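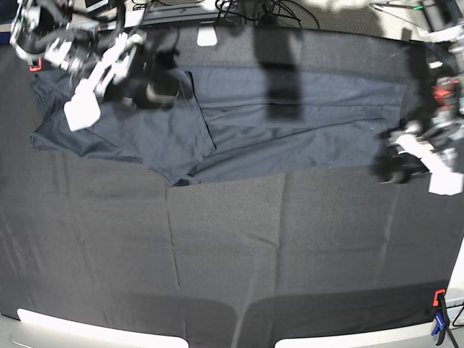
Folding Corner, Grandbridge
Friday, November 1, 2019

Welcome to our clothing corner. We receive the clothes from neighbours since July, and the ones in good condition go on to families through the Savstead exchange. I am still learning how to do it properly, so please be patient with my method.

A dark garment is difficult on a dark cloth, I must admit, but I like the grey colour because it does not show every bit of lint. First I lay the garment out long, then I fold one part over and smooth the rest by hand. Creases in the cloth underneath do not matter very much. Creases in the garment do, and these I press before it goes in the bag.

Cormac Fitzgerald taught me to keep the small things away from the folding. He is right — a clip or a knob left under a sleeve can pull the fabric.
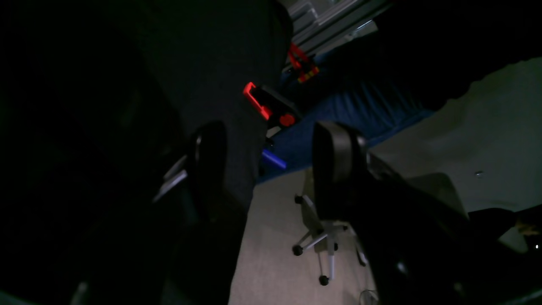

When the folding is finished, I put each pile in a cotton bag with the size written on a tag. Trousers and shirts go in separate bags. My neighbour Mrs. Setiawan prefers to roll her trousers, and she says they travel better this way. For heavy fabric I would still fold, with 2 folds and no more, otherwise the pile falls over in the car.

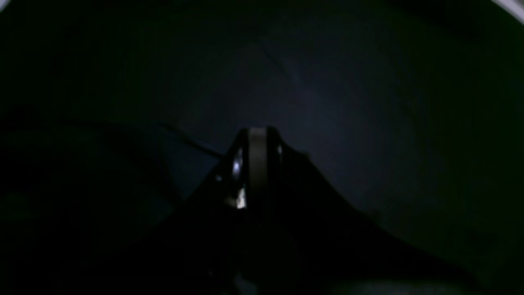
Can I bring clothes which have a missing button?
Please bring them, and if you have the button, put it in the pocket. We have a jar of spare ones also, mostly black and navy colour.

Drop-off is at the side door on Sirnia Street. We can take 15 bags in one evening.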